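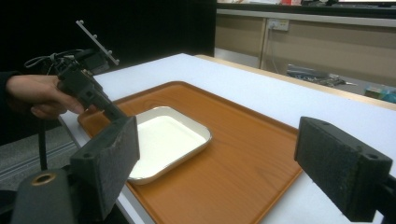
Tray and dish, grippers open wide apart.

Thread on the Fesen pads, for everyone who keeps messaging me to ask if they're "fixed now." Short answer, I don't think so. Long answer follows. 18/12/2024

Background for people who don't do this all day. We record people moving kitchen stuff with hand-held grippers, then a robot arm is trained to copy them. The same pads go on the hand-held tool and on the arm. So when the pads misbehave, they misbehave twice.

The job that went wrong is the dullest one we have. White dish on a wood-grain tray. Pick up the dish, move it to the other side, set it down. A toddler could do it, and the arm could too, for most of September.

Then the arm started dropping dishes. It would close on the rim, lift, start the sideways move, and the dish would rotate in the pads and go. Sometimes it landed on the tray. Once it landed on the floor next to my shoe.

The first story we got was from Tetura, who sold us the arm. Their support person read the log and told us it was "operator variance in the training data." Meaning we were holding it wrong.

I'd like to point out that operator variance had been in the training data all along. Same people, same hands, same tray. If that was the cause, I wanted to know why it waited until the end of September to show up.

Second story, from our own side, was the dish. Somebody had swapped in a different batch with a slicker glaze. Nice theory. I dug an old dish out of the cupboard and the arm dropped that one too.

Third story was lighting. It's always lighting at some point. We spent a whole afternoon moving a lamp.

Meanwhile the dashboard said a 90 percent success rate. I want to talk about that number, because it kept the whole thing going longer than it should have.

The dashboard counts a run as a success if the gripper closes on something and later opens over the target area. It does not check if the dish is still in there when it opens. You could close on the rim, drop the dish halfway, travel over with nothing and open, and get a green tick.

I asked how long it had been scored that way. Since the start. So every chart we had shown anybody was a chart of the gripper opening and closing.

Ivone Prado was the one who stopped looking at charts and looked at the pads. She pulled one off the arm and pressed it with her thumb, and the textured layer slid sideways on its backing. Just a little. She did it again and it slid again.

So that's your fault right there. The glue under the foam had let go along one edge. Squeeze straight in and it holds fine. Load it sideways, like you do when you move a dish across a tray, and the surface creeps and takes the dish with it.

It would also explain why the bench test never caught it. The bench test squeezes a block and reads the force. Straight in. Pass, pass, pass.

We checked the rest of the set, and 5 pads had the same creep, 2 of them off the hand-held tools. That second bit bothers me more than the first.

Think about what a person does when a dish starts slipping. You squeeze harder, you tilt your wrist, you slow down. You don't even notice. So for some stretch of recordings the human was quietly making up for a bad pad, and the arm learned all that fiddling as if it were part of the job.

How long a stretch? No idea. We don't log which pad is on which tool. I asked if we could start. I was told it was on the list.

Now the fix. Fesen sent replacement pads with "improved adhesive." No data sheet, no part number change, same bag. I asked what was improved about it and got a link to the product page, which still describes the old one as industrial strength.

The new ones are holding so far. The old ones held so far too, right up until they didn't. They ran most of September before anyone saw a drop, and the new ones haven't done anything like those hours.

Also the safety side, which got one line in the write-up. A dish hitting the floor is a broom job. But the demo Meireles wants in the new year has the arm passing things over a table with people sitting at it. Ceramic, and possibly hot food. Same pads.

I asked what happens in that demo if the grip slips. Answer was that the arm detects it. It doesn't. It didn't detect a single one of ours, that's how we got here. It reads finger position, and a pad that creeps doesn't change the finger position much.

What I'd want before I sat at that table: a sideways pull test on every pad, a score that checks where the dish ended up, a pad log, and the suspect recordings pulled out or at least tagged. None of that is fancy. The pull test is a luggage scale and some string.

What we've got so far is new pads and the string. Ivone brought the string.

To the person from Drestitz who replied that their pads don't have this problem: great, how do you test them? Sideways or straight in? I did ask. Still waiting.

Will add to this if the new set starts creeping. I'm checking them with my thumb before every session and writing it on masking tape stuck to the case, so I guess we do have a pad log now.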